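Progress Report: The Shared Supply Room
Prepared for the Cladberg small grants desk
By Fidelina Sotelo
August
Last updated 4:40 p.m.

We are further along than I dared hope when I wrote to you in the spring! The grant was for turning our supply room into a place where families and teachers can walk in, find what they need and walk out again, and that is close to what we have. Of the $3932 you gave us, most is spent, and I'll go through where it went below.

The first job was clearing. Everything came off the shelves and out of the corners, and we sorted it on the counter before any of it was allowed back. Duván Villca ran this part and was very strict (in a good way) about things that had no lid, no partner or no use. Anything with a crack went out. Anything that could be wiped clean was kept.
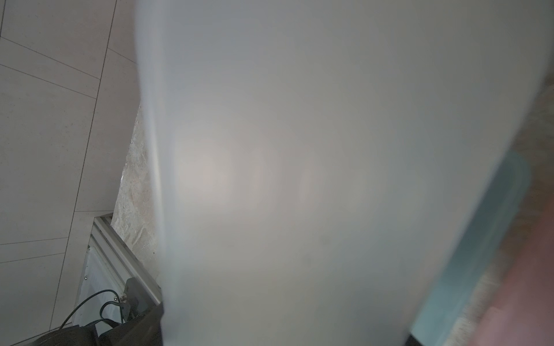 It took longer than planned. We had put down four afternoons for the sorting and it took six, mostly on account of the small stuff: clips, erasers, rulers, odd caps, a whole drawer of glue sticks. I would do it the same way again, though. Once we knew what we owned, we could stop buying it. Our order with Isteo for the new school year is much shorter than last year's, and the money left over from that line can go to labels and a second step stool, if you agree.

We also settled the question of where things live. Items people ask for every day stay between waist and eye level. Bulky things go low. The counter is for sorting and handing out, and at closing time it gets cleared and wiped. Walter Mamani made a one-page plan of the room and taped it inside the door, and I have seen people stop and read it, so it is doing its job.

The opening day brought in 80 visitors, nearly double what we had at the old spring swap. Several families brought supplies along with them, so we came out of the day with more stock than we expected.

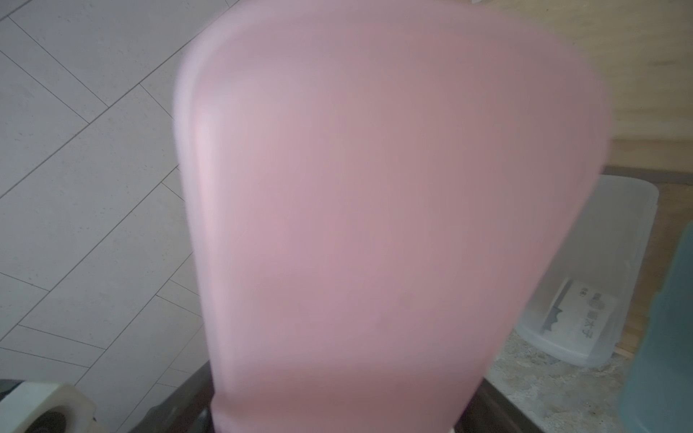

Elaine Rocha: I came for one thing for my daughter and was done in five minutes. Last year I dug through boxes for half an hour and went home with the wrong size. My one request is a spot by the entrance where we can drop off what the kids have outgrown, so it doesn't end up on the counter with everything else.

We are taking her up on that. A drop-off bin is now on the list for the next stretch of work, along with a sign in large print.

The pencil cases deserve a line of their own. They used to be stacked flat, and whoever wanted the bottom one had to lift the whole pile. Now they stand on their long edges, side by side on a wooden shelf, and you can pull one out without touching its neighbors. It's such a small change and I am ridiculously pleased with it. Cyprian Brzozowska wants to try the same thing with the folders.

Still open: the labels, the drop-off bin, and a proper checkout sheet for anything that is lent. I'd like your okay on moving the Isteo savings before we order.

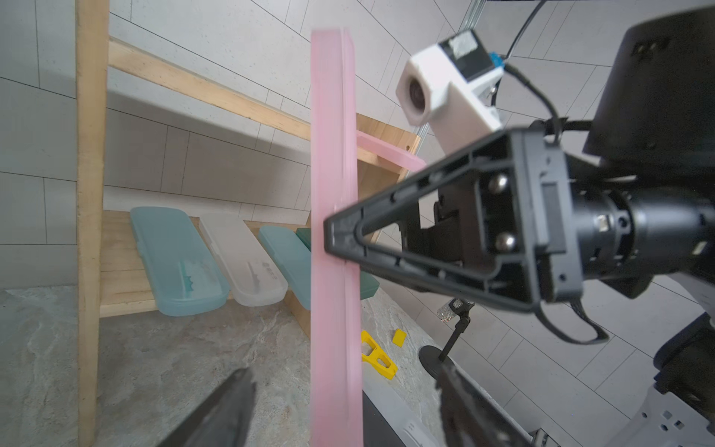
CLADBERG, August

Addendum. The checkout sheet is finished and in use. It has room for a name, the item and the day it is due back, and people fill it in without being asked twice. Walter is printing a second batch. The labels are priced and ready to order as soon as we hear from you, and the receipts so far will come in a separate envelope.

6 comments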